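It started because I could not find my grey cap on a windy morning. I looked on the hooks, behind the door and in the bag from our last trip to Tilport, and I found many other caps, but not this one. So in October I decided to put all of them in one place and make some order.

I am a person who keeps caps. They are light, they cost little, and each one seems useful when you buy it. When I counted them, there were 11, and I wear perhaps two.

My method is simple. I make a small stack of the ones I like, crown over crown, and the ones I am not sure about go into a clear bin, so that I can still see them and change my mind.
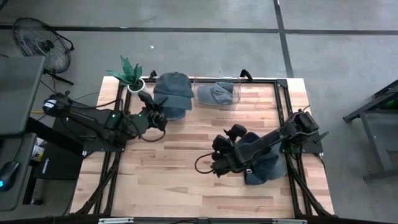
The stack, the clear bin and my plant for company.

The dark blue ones are the most difficult for me. In the shop they look different from each other, and at home they look like brothers. One I bought from Lerow, another came from the market, and I still cannot tell you which is which without reading the label inside. I keep those with a firm brim. If the crown has become soft, I put some paper in it for the night, and often it comes back a little.

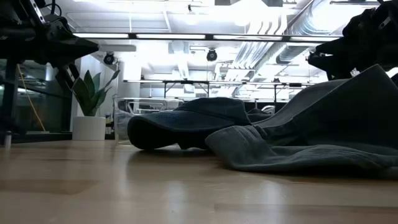 Can I wash a cap in the machine?
I prefer to wash by hand in cool water with a little soap, and then dry it over a bowl, because older brims can have cardboard inside.

The soft hats are another story. They have no real shape to protect, so I fold them once and lay them on top. I used to push them in at the sides, and they came out with creases which stayed for weeks.

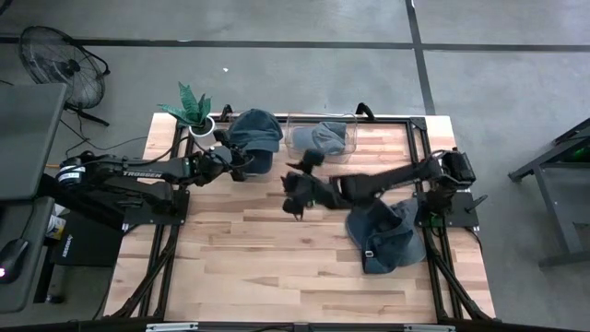 For the bin itself I wanted something without a lid, because with a lid I forget what I own. I will keep it on the lower shelf in the hall. If after the winter I have not taken a cap out of it, the cap goes to the charity shop on Tarawneh Street.

The grey one was in the car, by the way, under the seat.

6 comments | 5 shares

© Vuvora blog | Contact | Back to top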